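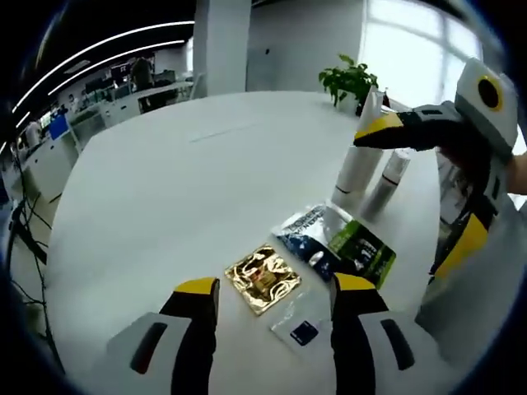 Govent Travel Care Set – long-term review

Reviewed by Sânziana Cârstea
Thu 13 April

The Govent set is sold as a complete kit of personal care items for short trips and for desk drawers. It contains flat single-use packets, two larger soft packs of wipes, a tall pump-free bottle of lotion and a short spray can. I bought it in October and have used it at home and on work trips since then. The same set is sold under the Nanau name in some stores, with different printing and the same contents.

Packets

The single-use packets come in two types, foil and clear plastic. The foil type is the better of the two. It tears straight from either side, the contents stay moist, and none of mine leaked in a toiletry bag. The plastic type is harder to open with damp fingers. There is a notch, but it is shallow, and on several sachets the tear ran off at an angle and left a gap too small to squeeze through. I now open them with scissors.

Wipes

Both packs use a resealable flap. The flap on the first pack held its adhesive to the last wipe. The second lost its grip after 9 days of daily use, and the top wipes dried at the corners. Storing the pack face down helped. The wipes themselves are medium weight with a light texture and do not shed lint on glasses or on a dark desk surface. Scent is faint and gone within a minute.

Bottle

The tall bottle is the weak point of the set. The shape is narrow for its height and it tips easily on a soft surface such as a bedspread. On a hard table it is stable enough when full and noticeably less so below the halfway mark. The lotion is thin, absorbs quickly and leaves no film on a keyboard. The cap is a plain screw type with a fine thread – it takes 2 full turns to close, and if it is cross-threaded it will seep. I would have preferred a flip top.

Spray can

The can is short and fits upright in most drawers. The nozzle gives an even, fairly narrow mist and had not clogged by the time I finished the can. It cannot be locked, so I carried it with a rubber band around the cap. Check the size printed on your can against your airline's limit before packing it in hand luggage.

Compared with the Dumetti kit

The Dumetti kit costs more and includes a zippered case, which Govent leaves out. Its bottle is wider and sits better. Its wipes are thinner and I used more of them for the same job. For a drawer at work I would choose Govent. For a suitcase, Dumetti, mainly for the case and the bottle.

Refills

Wipes and packets can be reordered separately. The bottle and the can cannot, so once those are empty you are buying the full set again.

Rating

Contents: good
Packaging: fair
Value: good
Overall score: 80 out of 100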